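FOR IMMEDIATE RELEASE

Menance Opens Its Knot Evenings to Anyone Learning to Stitch, Starting in February

Hello from Menance! I'm Cameron Baxter, I run the suturing room, and I've been given the job of writing this release on the grounds that I can't stop talking about knots anyway. So, the news first: from February our evening stitching sessions will be open to students, nurses, vets, junior surgeons and anybody else whose training includes closing a wound. Up to now you had to be on one of our own courses to get in. We've been asked about it so many times (in the parking lot, in the elevator, once at a wedding) that we finally sat down and sorted it out.

There are 160 places for the first season, shared out over small groups so that everybody gets time at a bench and somebody leaning over their shoulder. Doors open at 6 p.m. and we start stitching at 6:30. Bring reading glasses if you use them. I do, and I refused to for years, and my knots were worse for it.

What do we do all evening? We close a straight incision on a pale tissue pad, and then we do it again. The cut runs across the middle, the pad is light enough that a red line shows up clearly, and you work along it one stitch at a time. People expect the needle to be the hard part. For most beginners it's the thread. Braided suture grips itself nicely, which is lovely once the knot is down and maddening while you're still getting it there. Pull on one strand a bit too soon and the whole throw locks up halfway, sitting proud of the surface like a bead. Then out come the scissors and you go again.

Dalal Zein, who teaches most of the evenings, kept a tally on the wall last season and stopped at 846 knots. I'd guess a good third of those were mine and had to be cut out.

"I'd like people to slow down over the second throw," Dalal says. "The first one gets all the attention. Then they relax, the tension goes, and the edges of the wound drift apart while they're looking at the thread."

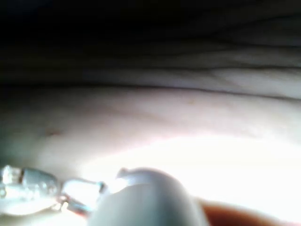
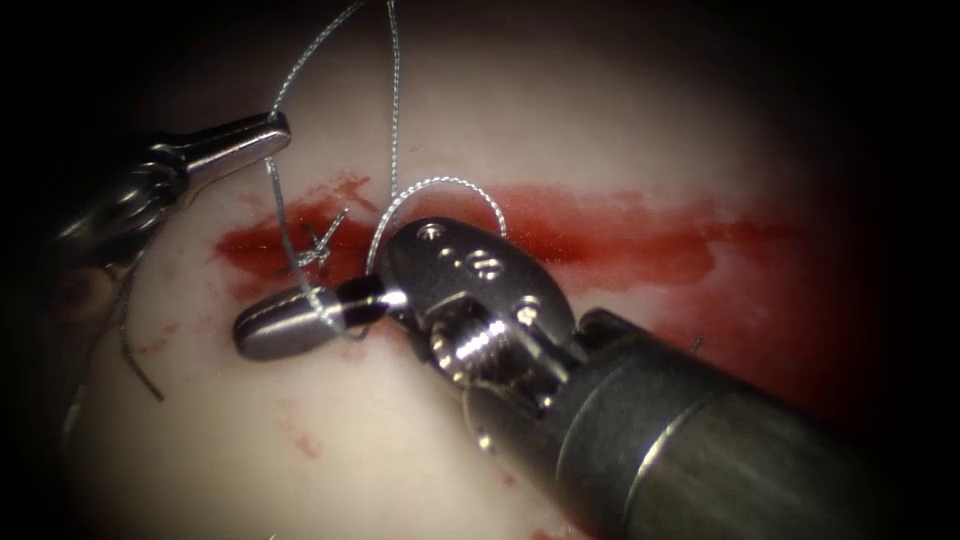
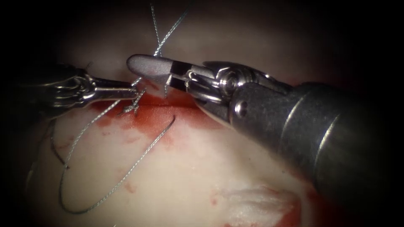 Braided suture and a small knot, second and third pictures.
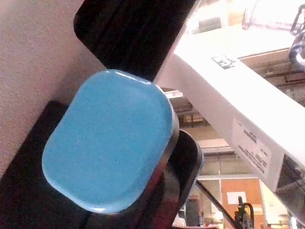

The program has three levels and you can start wherever you feel comfortable. Level one is simple interrupted stitches, each tied and trimmed on its own. Level two moves on to running stitches, where a slack bit at one end will come back to bite you at the other. Level three is what Dalal calls the fussy stuff: knots in tight corners, short tails, thread that has been handled too much and has started to fray. You don't have to pass anything to move up. Ask your instructor, have a go, and come back down if it's a mess – plenty of us do.

We've also had some help, and I want to say a proper thank you. Plaltard has given us a grant of $3000 toward thread and pads, and those are the things that disappear fastest in a room like ours. Aled Bellis from Plaltard came along to one of our trial evenings, sat down at a bench and tied a granny knot with great confidence. He has since learned the square one.

"I went in to have a quick look and stayed until they were stacking the chairs," Aled says. "You get completely caught up in it. I want to see it full every week."

A few practical things, since they're what everyone emails me about. Pads, thread, needles and instruments are all laid on, so please leave your own at home. Used needles go in the sharps box before you get up from your seat, even if you're only going for coffee. Coffee is down the hall in the Bech Room and stays there. Long sleeves need to roll up. If you're left-handed, tell us when you book and we'll put you with Ivan Prokopenko, who is left-handed too and demonstrates everything the right way around for you (or the wrong way around, depending on who's telling it). It makes a huge difference! I've watched left-handed students copy a right-handed teacher all evening and go home thinking they were clumsy.

We'll also be trying out practice sheets from Induvov, a little folded booklet with each knot drawn big enough to follow from the bench. The current version has the surgeon's knot printed upside down on the back page. We know. A new batch is on the way, and in the meantime there's a pencil arrow on every copy.

Booking opens at the start of February at the Menance front desk, by phone or in person, and places go in the order people ask for them. If your group fills up we'll keep your name and call you when somebody drops out.

Press who would like to visit an evening session are very welcome. You'll be offered a seat at a bench, and I do recommend taking it.

Press contact: Cameron Baxter, Suturing Room, Menance
Bookings: Menance front desk, ask for the knot evenings

ENDS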